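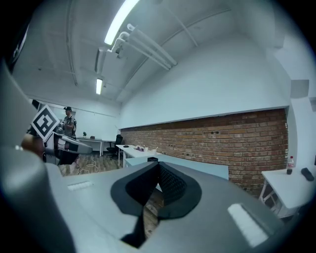

Office desk

An office desk is a table intended for clerical, technical or administrative work. In its plainest form it consists of a flat top carried on legs, without drawers or side panels. Long desks are commonly placed along a wall, leaving the center of the room open for a chair and for foot traffic.

Desks are usually paired with a swivel chair on a wheeled base. Smaller tables may stand nearby to hold cups, a computer mouse and other items in daily use, and potted plants are a frequent addition. White tops and thin metal legs are widespread in shared offices and laboratories.

Upkeep

Tops are cleaned with a damp cloth and dried. Leg fittings are checked for looseness after a desk has been moved.

See also

Office chair
Table
Workbench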